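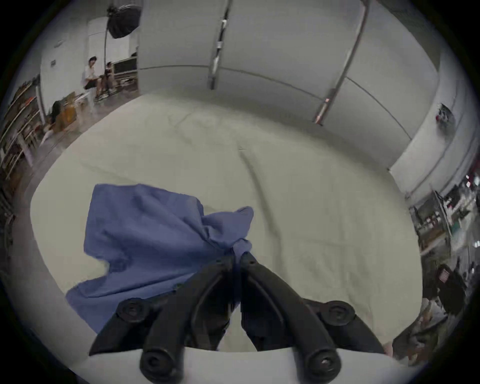 Thursday, late

Third dye bath done. Vat temperature held at 50 C for the full run, which the old burner never managed. I checked it at every stir and the needle sat where it should. The Drillolier controller has a coarse dial and a loud relay, but it holds.

Weighed the cotton before scouring: 598 g for the batch, dry. Last time I skipped the scour and paid for it with pale patches along the selvage. Tonight it got an hour in washing soda, two rinses, then straight into the vat damp. Uptake looked even from the first dip. I will not trust that until I see it in daylight.

Dips were kept short. Three minutes under, 20 minutes in the air, repeat. The recipe from the Majimbun workshop says ten minutes under, and I followed it in April with poor results: a dark surface that came off on my hands for weeks. Short dips build color more slowly and rub off less. I went to six and stopped. The seventh would have been for vanity.

pH is still a nuisance. The strips read somewhere between 10 and 11 and I can't split the difference by eye under the kitchen bulb. Demyd Dmytriv has a meter he calibrates every month and has offered to lend it. I should accept. He also thinks my lime is old. The bag has been open since before the move, so he is probably right. Ordered a fresh kilo from Pliltier, along with fructose and a new pair of long gloves. The left one leaks at the thumb.

Lost the bloom on the vat at the fourth dip. Liquid went from yellow-green to something closer to teal, meaning too much air got in. I was careless pulling the cloth out and let it drip from height. Added a spoonful of fructose, stirred once around the edge, lid on, waited 45 minutes. Color came back. Wrote the amount on the lid in pencil, as I never remember it.

Still undecided on the pattern for the Zulel market pieces. Plain cloth sells slowly, and folded and clamped squares take most of an evening each. At the price people will pay for a square, the evening is free labor. Plain napkins in sets may be the better use of the vat — the hemming is dull but I can do it with the radio on.

Neutralizing rinse with vinegar tomorrow, then a cool wash, then the line if the rain holds off. Forecast is poor until noon. If it pours I'll use the rack in the hall and put newspaper down.

Hands blue to the wrist. Bed.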